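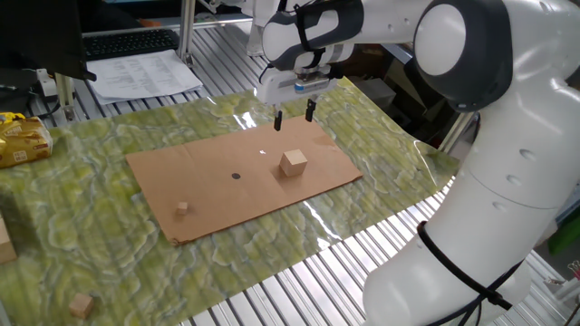

Large and small cube on the cardboard sheet, center dot between them.

Work Surface FAQ: Cardboard, Green Mat and Wooden Cubes

Maintained by Darmawan Sopacua for users of the Punow bench. Corrections go to Abdelilah Hegazy before Thursday.

What is the surface made of?
Three layers. The base is a table of parallel aluminum rails. A green marbled mat goes over the rails, and a flat piece of brown cardboard goes on the mat. The cardboard stays unglued so it can be turned or swapped.

What is the black dot for?
It marks the reference point of the sheet. Cube positions are written down as distances from the dot, in millimeters. Do not measure from the edges of the cardboard — they fray.

Do spare cubes have to be cleared away?
No. A cube that lies on the green mat is out of play. Only cubes on the cardboard go into the layout record.

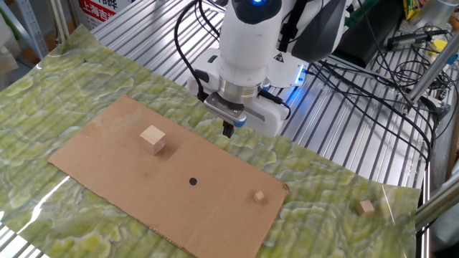
Does the cardboard have to be square to the table?
No. Log the angle of the long side and leave the sheet alone until the layout is finished.

When should the cardboard be replaced?
When a corner lifts, or when the dot can no longer be read. Faint smudges and slightly uneven edges are acceptable. The Flosach stock sheets are cut to 155 mm on the short side and come in packs of 22.
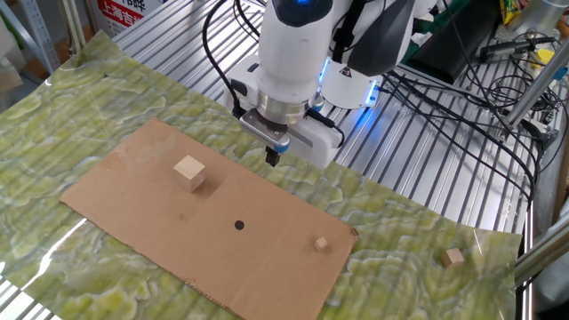

The mat is glossy. Does glare matter?
It can make the edge of the cardboard hard to read in photos. Dim the lamp nearest the bench first. Curled mat edges may be taped down on the underside. Do not iron the mat.

Which cubes are used in the Previmon layout?
One large and one small, both plain wood. The large cube goes on the left part of the sheet and the small one near the right end, with the dot between them.
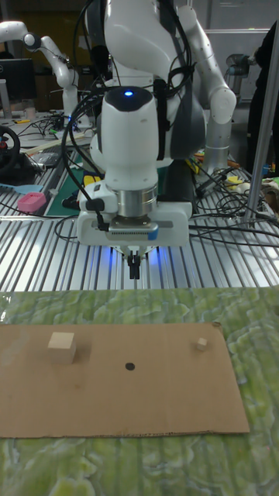
Both cubes sit flat, with no tape or putty under them. Layout 124 in the Pillai binder lists the distances, and a tolerance of 2 mm applies to each.

Can painted cubes be substituted?
Not in this series. Paint changes the grip of the faces and adds to the width.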